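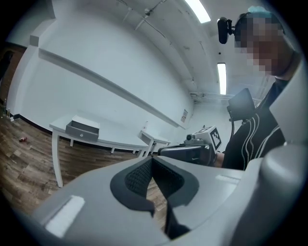

Figure 2. One of the hand-held grippers in use in the shared workshop, seen from the other one. The white block on top carries the square marker we track.

4.2 Building the second pair

We call the rig Derumeck, and I should say up front that the first pair was a mess. I built it at home on my kitchen counter, and the jaws flexed so badly that the marker poses wandered every time I squeezed. For the second pair I moved over to the Naso workshop, where there's floor space to walk around and a table I don't have to clear for dinner!

Most of the redesign went into the marker mount. In the old version the markers sat out on a thin stalk (my idea, sorry), and now they're on a white cube right behind the jaws — much stiffer, and easier to keep in view. I also put a camera at forehead level, so we get a view of both hands that moves with the head.

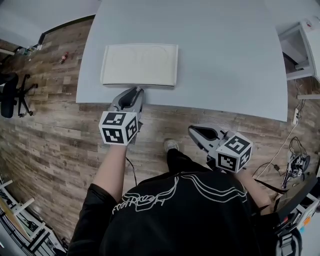 The part that took longest was getting the two hands to agree on time. Each gripper keeps its own clock, and by the end of a long session they'd drifted far enough apart to spoil anything where both hands touch the same object. I ended up writing a small sync script, Devska, that lines up the streams after recording. We kept 200 recordings from this build and threw out 7 where a marker was lost for too long. The cables still bug me, and I'd love to go wireless, but every battery I tried made the grip feel heavy and tiring — so for now they stay.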